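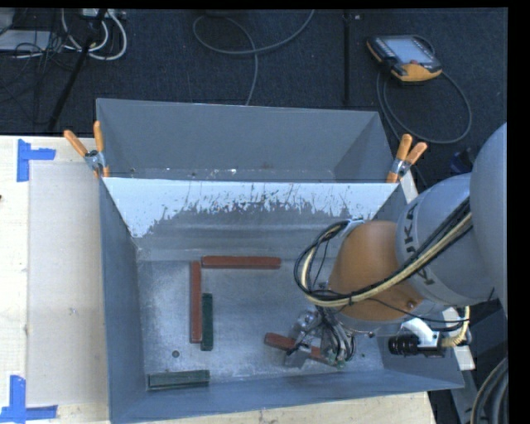

Coating coming off a metal bin, strip it or leave it?

oldplaner
Posted 7:42 pm

Picked up a two-part gray metal bin from a shop clearance, 60 dollars. I want it for sorting painted blocks. The divider had a pale bluish-white coating on the front face and it's worn down to darker metal, worst at the left corner, then it breaks up into scratches. The floor of the front half is bare and scratched all over. Seller told me "it's cosmetic." I've heard that before. Do I recoat it or just use it?

gritty204
Use it. It's a bin.

Nneka Ekpo
I'd want to know what the coating is before I used it for anything a kid will handle afterward. "Cosmetic" is what people say when they don't know. Did the seller have a data sheet?

oldplaner
No data sheet. He thought it might be Fakell but he also thought it was ten years old and then fifteen, so take that how you like.

marrowbone
If it's Fakell, a second coat will stick fine with a light sanding. Did mine last February, no trouble.

gritty204
How much use has it had in that time, though? Every coating looks great until you start throwing stuff in it.

marrowbone
Plenty. Wooden blocks, hinges, whatever's on the bench.

Nneka Ekpo
Hinges will take the paint off anything. I don't believe in recoating a surface that gets things dragged across it. You'll be picking blue flakes out of there by summer. Strip the divider to metal and leave it like the floor.

oldplaner
Stripping means chemicals and I rent. Would a liner do it? Besow sells a cut-to-fit mat, and the page claims it "protects any surface for life." Sure it does.

marrowbone
A mat on the floor does nothing for the divider.

gritty204
And it hides the crud. You'd also cover that little round hole in the floor, if yours has one like mine. I never found out what it's for. Screw hole, drain, who knows.

oldplaner
Has one, yes. Small. No idea either.

Nneka Ekpo
Don't plug it until you know. What's holding the divider area, by the way? I see spring clamps at both ends, orange handles. Is the panel loose?

oldplaner
Haven't had them off yet. He said leave them on.

Nneka Ekpo
Then I'd trust that about as much as "cosmetic." Take them off and push on the panel before you spend a cent on paint.

gritty204
Or keep the clamps. Clamps work.

marrowbone
Clamps work until you knock one with your elbow. Still say sand and coat.

oldplaner
OK. Clamps off first, then a wire brush on the loose bits, no mat. I'll decide on the paint after that. Not convinced by any of you yet.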